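Tabletop Waste Sorting and Bin Liner Fit
Project report, March
Reynaldo Enriquez, Hanna Sikora, Ieva Kivi

14 shares | 2 comments

1. Purpose
The project looked at how light snack packaging takes up space in a small lined wastebasket. Foil chip bags weigh very little but spring back after being crushed, so a bin fills by volume long before it fills by weight. We compared two ways of discarding them: crumpled and folded flat.

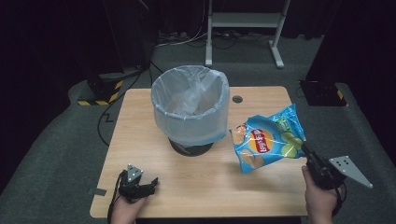

Department of Packaging and Materials, Student Projects

The test setup was a round wastebasket on a wooden table, lined with a translucent plastic bag folded over the rim. Placing the bin at table height kept the opening within easy reach and let us check the liner between drops. Each run used 20 empty bags. A run ended when the last bag was in or when material stood above the rim.

2. Table surface
The table was cleared between runs and wiped with a dry cloth. Crumbs and oil were recorded by location. Pale wood with a visible grain made small crumbs hard to find, and Halina Cieślak repeated the check with a desk lamp set low to one side.
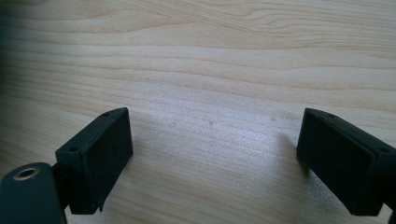
3. Results
Crumpled bags reached the rim in both runs. Folded bags did not. The liner slipped on one side during the second crumpled run and had to be refolded. We logged this as a liner fault and kept the run.

Oil marks were limited to the near edge of the table, where the bags were emptied before disposal. 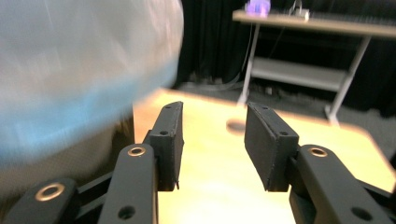 Folding added time to every bag, and the timing sheet for the first run is incomplete. The comparison of handling time is therefore based on the second run only. Bin volume was measured by water fill and should be repeated with the liner in place.

2,519 views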